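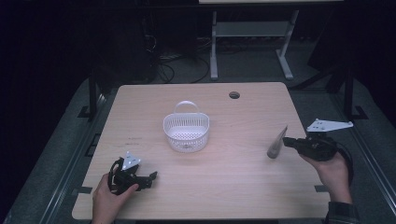
What does a visitor get to see at the Vokesier open day?

Three rooms: the recording room, the parts bench and the playback hall. The tour takes most of a morning, and the recording room is worth the longest stop.

I went on the Tuesday session, in a group of 16. Sizwe Van der Merwe led the technical part and took questions as they came, so the order below is mine.

Recording room. Operators work at a table with a hand-held gripper in each hand. Each gripper carries a white marker plate, and the plates are what the tracking system follows. The task on show was placing objects in a white plastic basket with a looped handle. One of the objects is a gray cone with a rounded lower end, awkward to hold at an angle. Strips of black tape on the near edge of the table mark positions. Cables run off the back of the grippers, and I asked about going wireless. Van der Merwe said dropouts had cost them too many takes on the earlier Cudum setup.

The target for this task is 600 accepted takes. A take is rejected if the operator pauses too long or if a plate turns out of view. Visitors may try it. My first attempt was rejected for the second reason.

Parts bench. Jaws and springs are swapped here. The jaw pads come from Giraldo and are replaced on a fixed schedule, worn or otherwise. There was little to see during our visit, and the explanation of spring rates was hard to hear over the compressor next door.

Playback hall. A two-arm machine named Brarach repeats tasks learned from the recordings. We watched 6 runs with small boxes. Four finished cleanly, one stopped on a force limit, and one dropped a box short of the tray. The log on the wall screen stood at run 1151 when we left.

Practical notes: closed shoes are required, bags go in lockers, and the hall is kept cold. Parking is behind the building. The next session is in June.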